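New thread, because many of you asked what became of the hand-held grippers I am building at home. It is long, sorry. I will try to keep the words simple.

The plan in short: two grippers, one for each hand. I squeeze, the fingers close. The project is called Mao, and this is the second version. The first one had fingers so soft that it dropped everything heavier than a sock.

The side plates are black with triangle cutouts. I drew them in September and then changed the drawing 28 times. The cutouts are there to save weight. After ten minutes of holding, your wrist will thank you for every gram.

The pads cost me the most time. Smooth ones slide on cardboard. Now they are blue and ribbed, and the ribs are very fine.

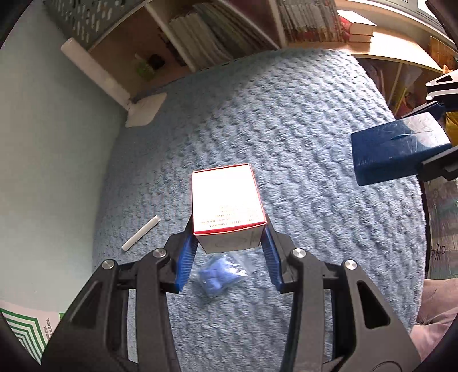 Small white box between the ribbed pads. Blue foam block with the other gripper, at right.

A thin cardboard box is a good teacher. If you squeeze too hard, the sides go in. If you squeeze too little, it turns between the pads and you start again. I practiced a lot with the left hand, which is my stupid hand.

Foam is the opposite. It forgives everything, so please do not test only with foam and then tell your friends that the gripper is ready. I did this with version one.

About the pivots, for those who asked: keep the screws only as tight as needed. One quarter turn too much and the arm moves like an old door. I write the position of each screw in my notebook now.

I also ordered a bag of spacers from Florotitz. Good quality, but 2 of them had no hole. A spacer without a hole is a coin, I think.

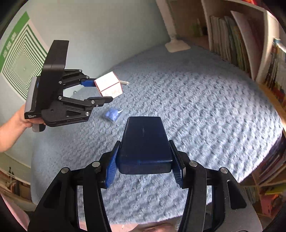

Pasument, July 7, 2020

Both hands working at the same time: the dark case in one gripper, the white box in the other. The case has round corners and a smooth lid, so it is a harder object for the pads than cardboard.

I like to practice on the plush blanket. It has small bumps all over, so things lie a bit crooked on it, and you have to turn the wrist before you close the fingers. On a flat table I became lazy.

My target is 1000 squeezes with each gripper before I change any part. Somebody at the Bulley workshop told me to make it 2000. Maybe with a longer summer – for now I stay with my number.

Next I want to try a softer spring on the left one. If you have built something similar, please write me which spring you used and how long it lasted. Drawings will come when I have cleaned them up, the layer names are still in three languages.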